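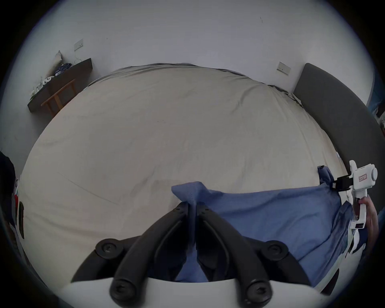 Titelfolie: Bett direkt an der Wand, ohne Abstand

Feuchte hinter dem Bett. Raumklima und Oberflächentemperaturen in Schlafräumen des Bestands
Sprechnotizen, Fassung September

Folie 1 – Einstieg
Begrüßung kurz halten, Dank an die Veranstalter. Redezeit mit Diskussion beachten, Folien 9 und 10 notfalls überspringen.
Thema eingrenzen: Es geht um Schlafräume in bewohnten Mehrfamilienhäusern, freie Lüftung über Fenster, kein Neubau, keine Lüftungsanlage. Wasserschäden und aufsteigende Feuchte sind ausgeklammert. Innendämmung nur am Rand, dazu gibt es am Nachmittag einen eigenen Beitrag.
Leitfrage vorlesen: Welchen Anteil hat die Möblierung an der Oberflächenfeuchte der Außenwand, und ab welchem Wärmeschutz wird sie unerheblich?

Folie 2 – Datengrundlage
Projekt Vister, Bestand in Turnundale, 548 Wohnungen. Baualtersklassen gemischt, überwiegend Mauerwerk mit beidseitigem Putz. Teile der Gebäude sind nachträglich außen gedämmt, die übrigen im Ursprungszustand.
Begehung aller Schlafräume mit einheitlichem Protokoll: Lage im Gebäude, Orientierung der Außenwände, Fenstertyp, Heizkörperposition, Stellung von Bett und Schränken. In 268 Wohnungen steht das Bett mit mindestens einer Seite an einer Außenwand.
Messung mit Loggern Ciseck, Intervall 5 Minuten. Je Raum ein Logger für Lufttemperatur und relative Feuchte, ein Fühler an der Wandoberfläche hinter dem Möbel, ein zweiter an freier Wandfläche gleicher Höhe. Außenklima von der Station auf dem Dach des Heizhauses.
Hinweis zur Genauigkeit: Oberflächenfühler mit Wärmeleitpaste und Klebepad. Bei schlechtem Kontakt misst man eine Mischtemperatur aus Wand und Luft. Die betroffenen Reihen sind aussortiert, Kriterium steht im Anhang.

Folie 3 – Grundgrößen
Nur so weit, wie es später gebraucht wird.
Die relative Feuchte an der Oberfläche ergibt sich aus dem Wasserdampfpartialdruck der Raumluft, bezogen auf den Sättigungsdruck bei Oberflächentemperatur. Vereinfachung: Partialdruck im Raum überall gleich. Im Spalt hinter einem Bett ist das nicht streng erfüllt, die Abweichung wird auf Folie 7 behandelt.
Rechenbeispiel an der Tafel: Raumluft 20 °C, 50 % relative Feuchte. Sättigungsdruck 2339 Pa, Partialdruck also 1170 Pa. Die Taupunkttemperatur liegt bei 9,3 °C. Eine relative Feuchte von 80 % wird an der Oberfläche schon bei 12,6 °C erreicht. Schimmelwachstum braucht kein Tauwasser, dieser Satz muss fallen, er wird in Gutachten immer noch übersehen.
Temperaturfaktor fRsi einführen: Oberflächentemperatur minus Außentemperatur, geteilt durch Innentemperatur minus Außentemperatur. Anforderungswert 0,70 unter Normrandbedingungen. Der Faktor beschreibt das Bauteil samt Übergangswiderstand, die Feuchtelast steckt nicht darin.

Folie 4 – Feuchtelast in der Nacht
Feuchteabgabe einer schlafenden Person je nach Quelle 30 bis 50 g/h. Für die Rechnung 40 g/h angesetzt, zwei Personen, acht Stunden: 640 g.
Raumvolumen 30 m³. Bei geschlossenem Fenster und geschlossener Tür liegt der Luftwechsel nach einem Fenstertausch häufig unter 0,2 pro Stunde. Das sind 6 m³/h Luftaustausch. Im stationären Zustand ergäbe sich eine Erhöhung der absoluten Feuchte um 13 g/m³ gegenüber außen. Bei 0 °C und 80 % außen kommen 3,9 g/m³ hinzu. Die Summe übersteigt die Sättigung bei 18 °C (15,4 g/m³).
Erläutern, warum das real so nicht eintritt: Putz, Tapete, Textilien und Matratze puffern, der stationäre Zustand wird in einer Nacht nicht erreicht, und auch kühle Scheiben nehmen Feuchte als Kondensat auf. Die gepufferte Menge ist aber nicht weg, sie muss am Tag abgeführt werden.
Gegenrechnung mit 0,5 pro Stunde: 15 m³/h, Erhöhung 5,3 g/m³, Summe 9,2 g/m³, bei 18 °C also 60 % relative Feuchte. Unkritisch an der freien Wand, hinter dem Möbel nicht unbedingt.

Folie 5 – Wärmeübergang hinter Möbeln
Kernfolie, Zeit lassen.
An der freien Wand setzt man für den Wärmestrom Rsi = 0,13 m²K/W an. Der Übergang besteht aus Konvektion und langwelliger Strahlung. Ein Möbelstück vor der Wand schirmt die Strahlung ab und bremst die Luftbewegung im Spalt. Ersatzweise rechnet man mit einem erhöhten Übergangswiderstand: 0,5 für freistehende Schränke, 1,0 für Einbauschränke.
Für Betten gibt es keinen eigenen Wert. Ein Polsterbett mit geschlossenem Sockel und anliegendem Kopfteil verhält sich im unteren Wandbereich wie ein Schrank. Ein Gestell auf Füßen liegt deutlich günstiger, solange darunter nichts gelagert wird. Bettkästen und Kartons unter dem Lattenrost heben den Vorteil auf.
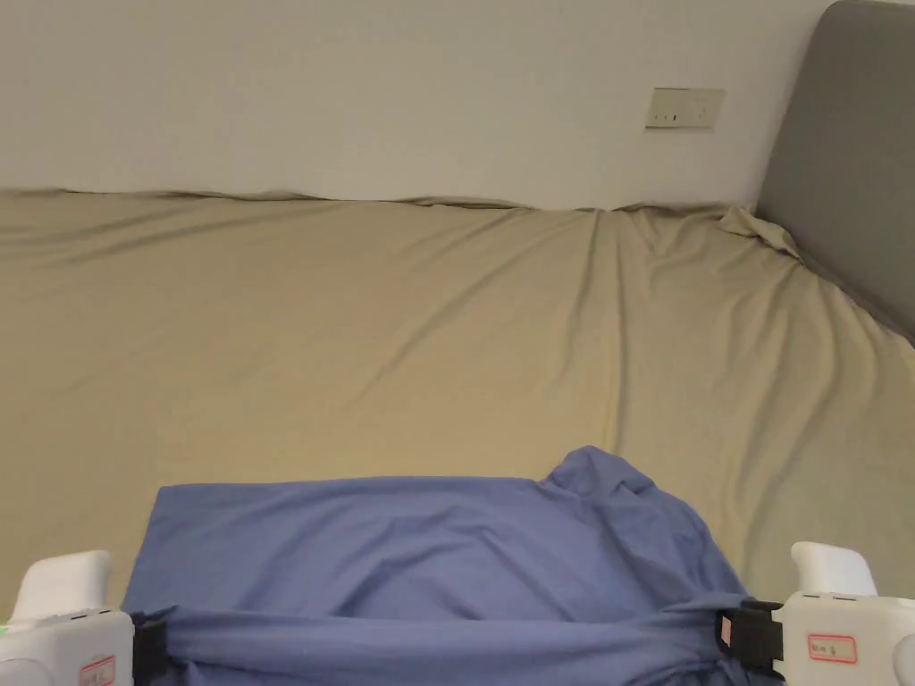

Zahlenwerte für 20 °C innen und −5 °C außen, ungedämmte Wand mit U = 1,4 W/m²K:
Freie Fläche: 15,5 °C.
Mit Übergangswiderstand 0,5: 8,5 °C.
Mit Übergangswiderstand 1,0: 4,2 °C.
Zum Vergleich die gedämmte Wand mit U = 0,24 W/m²K und Übergangswiderstand 0,5: 17,2 °C.
Auf den Sprung in der zweiten Zeile hinweisen. Das Möbel wirkt wie eine Innendämmung ohne Dampfbremse. Der Effekt hängt am Verhältnis der Widerstände, bei guter Außendämmung fällt der zusätzliche innere Widerstand kaum ins Gewicht.
Einschränkung nennen: eindimensional, stationär. In der Außenecke und am Deckenanschluss kommen geometrische Wärmebrücken dazu, dort liegen die Werte tiefer.

Folie 6 – Befunde aus Turnundale
In 27 der 268 Wohnungen mit Bett an der Außenwand wurde bei der Begehung sichtbarer Befall hinter oder unter dem Bett dokumentiert. Erfasst ist nur, was ohne Abnehmen der Tapete sichtbar war.
Verteilung über die Wand: Schwerpunkt in der Sockelzone, bevorzugt zur Außenecke hin. Der Bereich über der Matratzenoberkante ist meist unauffällig.
Alle Befunde liegen in Gebäuden ohne Außendämmung. Daraus keine Schadensfreiheit der gedämmten Gruppe ableiten, die Gruppen unterscheiden sich auch in Heizungsart und Belegung.
Die mittlere Raumluftfeuchte trennt Räume mit und ohne Befall schlecht. Besser trennt die Dauer, während der die Oberfläche hinter dem Bett über 80 % liegt. Diagramm von links nach rechts lesen, Achse ist logarithmisch, das ansagen.

Folie 7 – Messstelle und Spalt
Abweichung vom gleichmäßigen Partialdruck: Im Spalt wurde nachts eine etwas höhere absolute Feuchte gemessen als in Raummitte, morgens gleicht sich das mit Verzögerung an. Ursache ist die Nähe zur Quelle, dazu die Abgabe aus Matratze und Bettzeug nach dem Aufstehen.
Spaltbreite: Die oft genannten fünf bis zehn Zentimeter Wandabstand helfen, sofern Luft von unten nachströmen kann. Ein breiter Spalt über einem geschlossenen Sockel ist thermisch fast wirkungslos. Fußleisten mitrechnen, viele Betten stehen an der Leiste an und haben dadurch oben einen Spalt und unten keinen.
Steckdosen in Außenwänden beachten. Undichte Dosen in gelochtem Mauerwerk bringen kalte Luft in den Spalt und verfälschen Messwerte in der Umgebung. Fühler nie direkt daneben setzen. 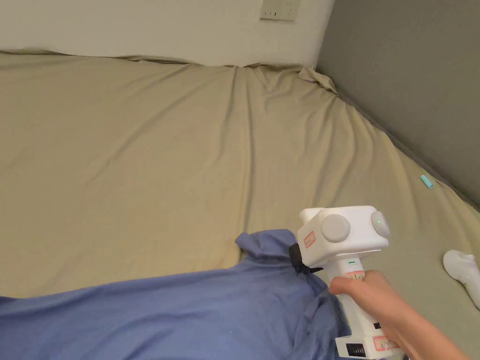
Folie 7, Bildteil: Matratzenkante an weißer Wand, beigefarbene Steckdosenplatte darüber

Folie 8 – Heizverhalten
Kühle Schlafräume sind verbreitet und für sich genommen kein Fehler. Problematisch wird die Kombination aus abgestelltem Heizkörper und tagsüber offener Tür zur beheizten Wohnung. Warme Luft mit höherer absoluter Feuchte strömt in den kühlen Raum und trifft auf kalte Oberflächen.
Beispiel: Wohnraumluft 21 °C bei 50 % enthält 9,2 g/m³. Auf 16 °C abgekühlt liegt sie bei 68 %, und das ist die Luft, nicht die Wand.
Empfehlung im Projekt: durchgehende Grundtemperatur, Tür tagsüber geschlossen halten, morgens querlüften. Gekipptes Fenster über Stunden kühlt die Laibung aus.

Folie 9 – Bewertungsverfahren (Reserve)
Drei Stufen. Erste Stufe: U-Wert aus Bauakte oder Wärmestrommessung. Zweite Stufe: Rechnung mit erhöhtem Übergangswiderstand für die tatsächliche Möblierung. Dritte Stufe: Messung über mindestens zwei kalte Wochen, Auswertung der Überschreitungsdauer.
Thermografie nur ergänzend. Wer das Bett abrückt und sofort ein Bild macht, erfasst eine Wandfläche, die sich bereits erwärmt. Zeitpunkt des Abrückens protokollieren.

Folie 10 – Sanierungsvarianten (Reserve)
Außendämmung behebt die Ursache am Bauteil. Möbel umstellen ist die billigste Maßnahme, scheitert aber in kleinen Räumen am Grundriss. Temperierung der Sockelzone funktioniert – mit laufenden Kosten, die in den Vergleich gehören. Fungizide Anstriche senken die Oberflächenfeuchte nicht.
Kapillaraktive Innendämmung hinter dem Bett: Berechnung nur instationär. Der Möbelwiderstand muss dort ebenfalls angesetzt werden, was in den vorgelegten Nachweisen meist fehlt.

Folie 11 – Schluss und offene Punkte
Übergangswiderstand für Betten nach Bauart fehlt als Tabellenwert. Die Messreihen aus Vister reichen für Gestelle auf Füßen, für Polsterbetten ist die Stichprobe zu heterogen.
Einfluss der Bettwäsche und der Matratzenart auf die Feuchteabgabe am Morgen nicht untersucht.
Erwartete Rückfrage zur Haftung zwischen Vermieter und Mieter: auf die rechtliche Sektion verweisen, keine eigene Einschätzung abgeben.
Erwartete Rückfrage zu Stoßlüftung ohne Messgerät: Folie 4 wieder aufrufen, Gegenrechnung zeigen.
Anhang mit Ausschlusskriterium und Fühlerkalibrierung liegt als Ausdruck am Pult.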